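Call for participants: Tadanus student project, cloth handling group

Tadanus is a student project of the Dudás robotics club. We teach a two-arm robot to handle soft things, and for this we need many recordings made by human hands. We are looking for five new participants, starting in November. Students of all departments can apply.

What you will do

You hold one gripper in each hand and work with a cloth on a covered table: pick it up, stretch it, lay it down, fold it. Each session has 200 short recordings, with a break after the first half. The work is quiet but it asks for patience, and your shoulders will feel it in the first week.
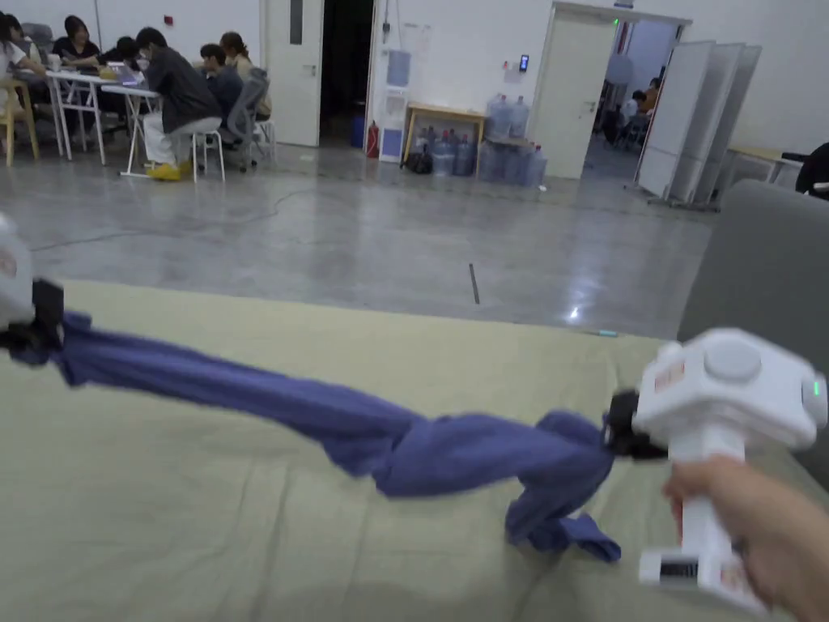
What we ask from you

- You can come for two afternoons per week, from 2 p.m. to 5 p.m.
- You are comfortable using both hands at the same time.
- You write a short note after each session, in English.
- Experience with programming is welcome but not necessary.

What we offer

Before your first session you get a training of one hour. Participants who complete 300 recordings may join the team which prepares our entry for the Fareter student competition. The club also gives a certificate with your hours, and many departments accept it as practice.

The motion should be slow and the same each time. If a fold goes wrong, please keep the recording and mark it in your note. We use these too.

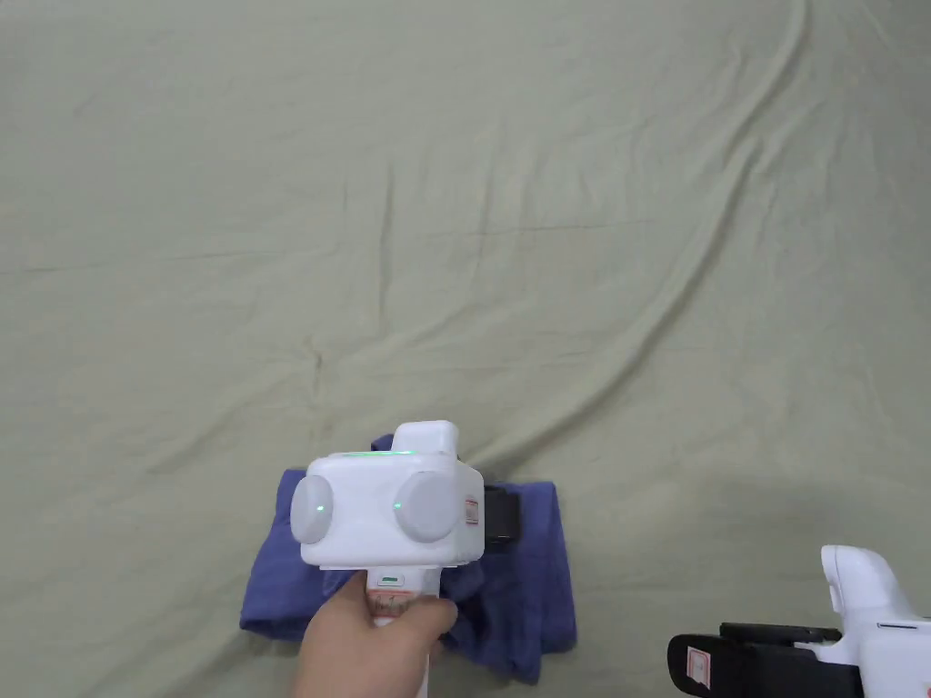
Gripper in hand over the folded navy-blue cloth.

How to apply

Write a few lines about yourself and your free afternoons, and leave them at the Bevetti building, room 198. We answer every application.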